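About Us

Home | What We Do | Table Care | Prices | About Us | Contact

Welcome to Bamgate

Bamgate is a small workshop that looks after wooden tables. Kitchen tables, dining tables, desks, the long tables in libraries and break rooms, the little one by the front door where the mail piles up – if it has a wooden top and people use it every day, we would love to hear about it. We clean them, patch them, sand them when they need sanding, put a fresh finish on, and then we bring them home and show you how to keep them looking the way you want.

We are sometimes asked whether that is really all we do, and it is, more or less. We will glue a loose leg while the table is with us, and we have been known to take in a bench if it belongs to the table, but chairs go to other people who are better at chairs, and we are happy to give you a phone number.

How we got started

The shop was opened by Parisa Yazdani, who had spent a good many years before that on the sales floor of a furniture store and had grown tired of telling people that a table with a worn spot in the middle was a table on its way out. Customers would come in with a picture on their phone, looking a bit guilty, and ask what they should buy to replace it. The top would have a gray streak where something had been dragged back and forth, or a place where the finish had started to lift, and everything underneath would be perfectly sound. Parisa took one of those tables home herself (the buyer of the new one didn't want it anymore), worked on it in her garage over a few evenings, and ate dinner at it for years afterward. It is in our front office now, holding up the printer and a great deal of paper, and you are welcome to set your coffee on it when you visit.

After that came a neighbor's table, then the neighbor's sister's, and then a pair of desks from a dentist's office, and by September of that year there was no room left in the garage for a car or a bicycle or much of anything. We moved into our present building on Clernon Road shortly after. It used to be a place that sold carpet, which means we have wide doors, good daylight from the north side, and a floor that is easy to sweep. All of those turn out to matter a lot in our line of work!

What a worn tabletop is telling you

Most of the tables we see are worn in just a few spots, and the rest of the top is fine. It is usually the middle, where the serving dishes and the baskets and the laptops go, or the edge right in front of somebody's favorite chair. Wear has two layers to it and we like to explain them, as it helps people understand why one table costs so much less to fix than another.

The first layer is the finish, the clear coat that sits over the wood. When that gets scuffed or begins to peel, you will often see a thin, uneven line with a slightly different color from the smooth part around it. It can look alarming on a pale table. Very often it is the kind of thing we can take care of by smoothing the edges of the damage and building the coat back up, without touching the whole top.

The second layer is the wood. Once the finish is gone and the bare wood has been wiped and leaned on for a while, it tends to turn grayish and feel rough under your fingers. That needs more care, and on light woods it needs patience too, because every shade shows. We test on the underside first, always, and we send you home with a little sample card or mail you one so that you can hold it against your own floor and walls before we go any further.

There is a third group, which is the tables that have something over the wood that we can't sand at all, or a wood layer so thin that sanding would go straight through it. We will tell you if yours is one of those. There are still things we can do for it, and we would rather talk it over with you honestly than take a table in and hope.

And please know that you do not have to fix everything. We had a family bring us a table for a wobble, and when we offered to take out the scuffs while it was here, all of them said no at once. The scuffs were from homework. We fixed the wobble, wiped it down, and sent it back with every mark where it had been.

The people and the place

There are 10 of us now, counting the two who drive the van and Parisa's father, who comes in to sharpen things and to give opinions. Most of us learned the work right here at the bench. We have a former baker, a former school librarian, and a young man who started out sweeping up after school and now does nearly all of our color matching, and does it beautifully. We eat lunch together at a table, naturally, and it is the worst-looking one in the building. We keep meaning to get to it.

The workshop has room for 16 tables at a time if none of them are very long. In the busy stretch before the holidays they are often standing closer together than we would like, and that is why we ask you to call ahead at that time of year. Tables wait in the front room, get worked on in the middle room, and dry in the back, where it is kept warm and where the radio is not allowed, for reasons that go back to an argument none of us can remember properly.

What we use

We are not fancy about materials. For cleaning we use mild soap and soft cloths before we reach for anything stronger, and a surprising number of tables need only that and a good coat of wax. Our own house wax is called Simões, after the street where Parisa grew up, and it is made up in small tins that we sell at the front counter and include with every table that goes home. It has a faint orange smell that goes away within the day. For patching a clear coat we mix to match what is already on there, as closely as we can tell.

For getting tables safely in and out of your house we use a set of padded racks that we built ourselves and named Stakgate, half as a joke, and the name stuck. Tops travel on edge, strapped, with felt between them, and the legs travel in their own labeled bag so that nothing gets mixed up. If your table doesn't come apart, we bring a bigger blanket and another pair of hands.

Living with a table

People often ask us what they should do so that they don't have to see us again too soon, and we don't mind the question at all. Our advice is pretty ordinary:

Lift things, don't slide them. Wire baskets, metal trays and the little rubber feet on kitchen machines are all fine on a wooden table as long as they are picked up and put down.

Put a cloth or a runner under whatever lives in the middle, and move it to a different place once in a while.

Wipe up spills when you see them, with a damp cloth and then a dry one. Go with the grain if you can see it.

Wax when the top starts to look thirsty. In most homes that is a couple of times a year.

If you notice a scuff or a spot where the finish is lifting, leave it be and send us a picture. Picking at it is very tempting and nearly always makes the spot bigger.

We would add that a table is there to be used. Do the puzzle on it, roll out the dough, let the kids paint (over newspaper, maybe). We see plenty of tables that have been kept under plastic for years, and they have troubles of their own.

Schools, offices and libraries

Since January 2020 we have also been looking after tables for a number of schools and offices nearby. We usually work through those a few at a time so that a reading room or a lunch room is never left bare, and we can do small patch jobs on the spot, early in the morning or after everyone has gone home. If you have a roomful of tables and aren't sure which ones are worth the trouble, we will come and walk through with you and chalk the undersides. There is no charge for the walk-through as long as you are within our delivery area.

Come and see us

Send us a picture of your table, taken in daylight if you can, from close enough that we can see the grain. Tell us what gets set down on it, how old you think it is, and what you would like it to look like when it comes back. We write back to everybody, usually within a day or so, and you will hear from a real person who has sanded a table that week. Or just stop by Clernon Road. The front door sticks a little, so give it a push.
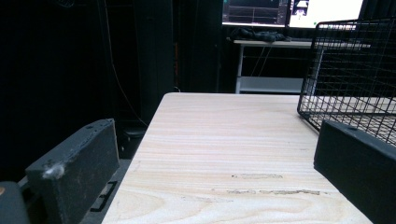
Pale wooden tabletop with two worn patches across the middle, and a black wire mesh basket.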